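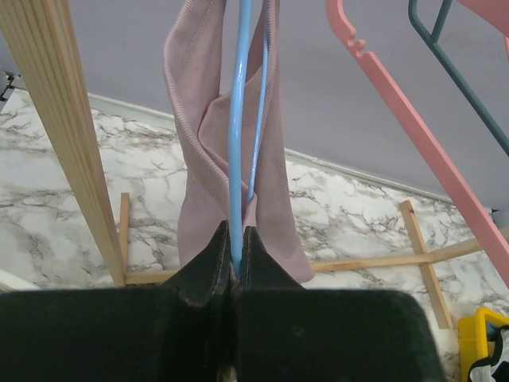
Fig. 1. Stem of a plastic hanger, light blue.

Unit 4. Storing Clothes in a Small Shop

Please read this before the session with Beryl Gosling. In June we return to the same subject with prices.

A garment loses its shape slowly, so the damage is noticed late. Knitwear should be folded, because its own weight pulls the shoulders down. Woven shirts and jackets can hang. Trousers can do both – it depends on the cloth.

Rail length. Measure the rail first and decide the stock after. In our exercise the shop Dosar has a rail of 2000 mm and wants to add a second one of 1000 mm. Calculate how many winter coats it can take if each coat needs 80 mm. Write also what you would do with the rest.

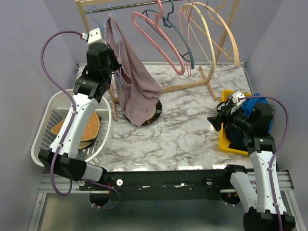 Course Notes, Issue 2 – p. 17

Labels. Every garment gets a number in the stock book, and the number stays with it until the sale. Coat 2523 in the exercise has two entries. Find which one is wrong.

Moths. Cedar helps a little, cleaning helps much more. Never store a worn garment next to a clean one.

Homework: read the Nuttall case and bring one page of notes to Cremilda Pacheco before 4 p.m.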